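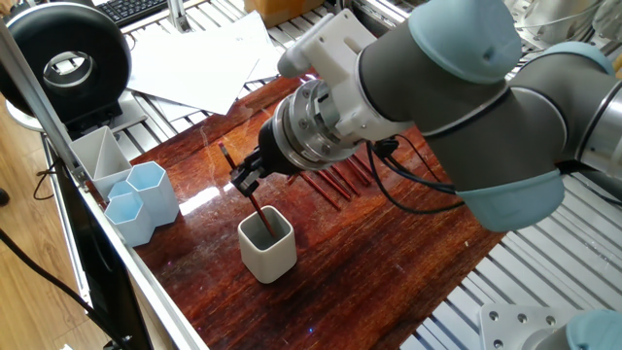 Bench notes / Finishes

November, 4 pm

Second coat of the Plesta oil went on the walnut offcuts after lunch. I used less than last time, 2 small spoons for the whole set, and wiped it back after ten minutes. The first batch stayed sticky for three days and I think I was simply too generous. Colour is a bit warmer than on the Grostham samples, but I need to look at it again in morning light before I write that in the table.

Sanding: I stopped at 320 before and Defne Kahraman told me it closes the grain too much for this oil. So now half of the pieces are at 180 and half at 240. Pencil marks are on the back side, please do not sand them off.

The Binoso wax is still not good for me. It leaves a grey haze in the corners and I have to brush it out with a dry toothbrush. Maybe the tin is old - the label says 300 g but no date. I will ask the shop before I buy another one.

Water ring test, last week's pieces:
Oil only, ring visible after 32 minutes.
Oil and wax, very light ring, gone the next day.
Shellac, white mark, did not go away. I expected this.

Hinges from Farooqui came, the screws are too long for the lid. Either I cut them or I use the brass ones from the drawer. The brass ones are softer, so drill the pilot holes first and put some wax on the thread.

To do: order 700 ml of oil, not the big can. Rags must hang flat outside, please do not leave them in a pile. Ask Defne if the 180 pieces feel rough to her also, my fingers are not a good judge after a whole day of sanding.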